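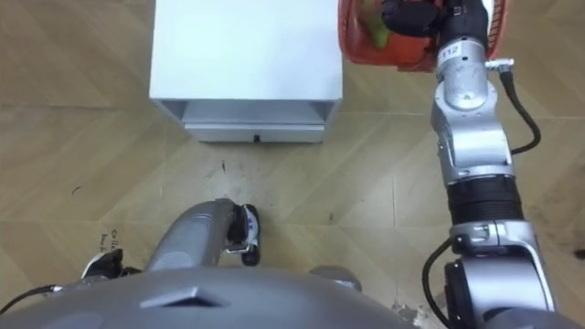
# Preguntas frecuentes sobre Misska

Misska es un robot de dos brazos que montamos entre varios en el taller compartido Durneo. Recogemos aquí lo que más nos preguntan por correo y en las tardes de puertas abiertas.

## ¿Qué hace ahora mismo?

Ensayamos tareas de casa: sacar objetos de un cesto de plástico, dejarlos en otro sitio y abrir y cerrar cajones. Las dos primeras las hacemos con el brazo derecho. El cajón le toca al izquierdo y todavía da problemas, sobre todo con tiradores pequeños.

## ¿Es autónomo?

No del todo. Vendula Hájek lo teleopera para grabar ejemplos y luego probamos el programa sin ayuda. Para el cesto llevamos 422 grabaciones y para el cajón, 400.

## ¿Por qué las dos pinzas son distintas?

La derecha es más robusta y la usamos para objetos voluminosos. La izquierda es compacta y entra mejor en huecos estrechos. Cambiar una por otra obliga a recalibrar la muñeca, así que procuramos no hacerlo.

## ¿Por qué van los cables por fuera?

Por comodidad. Los brazos son de segunda mano y todavía los desmontamos a menudo. Hay que dejar holgura suficiente en cada articulación: si el cable queda tenso con el brazo extendido, acaba saliéndose el conector. Jaime Bragança tiene dibujado un recorrido interior, pendiente de probar.

## ¿Afecta el suelo a la visión?

Sí. Las baldosas imitan madera, con la veta en diagonal, y tienen arañazos y motas oscuras. Las primeras versiones del detector, que llamamos Osari, tomaban algunas manchas por objetos. Se corrigió añadiendo fotos del suelo sin nada encima al entrenamiento.

## ¿Puedo escribir marcas en el suelo?

Mejor con cinta de papel. La tinta cuesta mucho de quitar de la baldosa.

## ¿Qué normas hay cuando está encendido?

- Siempre 2 personas en la sala, una de ellas con la parada de emergencia en la mano.
- Nadie mete la mano en el cesto con el brazo activo.
- Los cables que cuelgan se revisan antes de cada sesión.
- Después de una parada, se esperan 10 segundos antes de rearmar.

## ¿Se pueden consultar los planos?

Los soportes y el esquema eléctrico están en la carpeta Šimko del servidor del taller. La carcasa del torso falta; la está midiendo Dušan Kopecký y la subirá en julio.

## ¿Cómo participo?

Hace falta ser socio de Durneo y haber hecho la sesión de seguridad con Rhiannon Gwilliam. No se exige saber programar. Ahora buscamos a alguien con experiencia en crimpado de conectores.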